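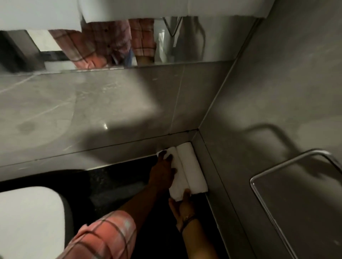 4 Gästebad vor der Anreise herrichten

Dieser Abschnitt gilt für alle Ferienwohnungen der Dasow-Verwaltung in Plavetville. Bitte vor dem ersten Wechsel lesen, auch wenn in der Mappe von Liem etwas anderes steht.

1. Fenster öffnen, Lüfter auf Stufe 2. Die Automatik soll die Feuchte selbst erkennen. Darauf würde ich mich nicht verlassen.

2. Ablage und Waschbecken mit lauwarmem Wasser und einem Tropfen Neutralreiniger abwischen, dann trockenreiben.

Achtung: Keinen Essigreiniger auf Naturstein. Dass »ein bisschen nichts ausmacht«, behauptet jeder, der die matten Flecken später nicht wegpolieren muss.

3. Handtücher der Länge nach falten, fest rollen und mit der Kante nach unten in die Ecke legen. Ob gerollt wirklich besser ankommt als gefaltet, hat noch keine Gästekarte belegt – Frau Buenaventura möchte es trotzdem so.

4. Abfluss mit heißem Leitungswasser spülen. Das Pulver von Ballumis verspricht Wirkung bei »bis zu 59 Haaren pro Anwendung«. Wer das gemessen hat, steht nicht auf der Dose. Sieb herausnehmen und von Hand reinigen.

5. Lüfter ausschalten, Fenster schließen, Tür angelehnt lassen.

Hinweis: Im August bleibt die Tür ganz offen.

Störungen am Lüfter an Hakim Nasution, Durchwahl 527. Sonntags geht dort niemand ans Telefon, auch wenn der Aushang das Gegenteil sagt.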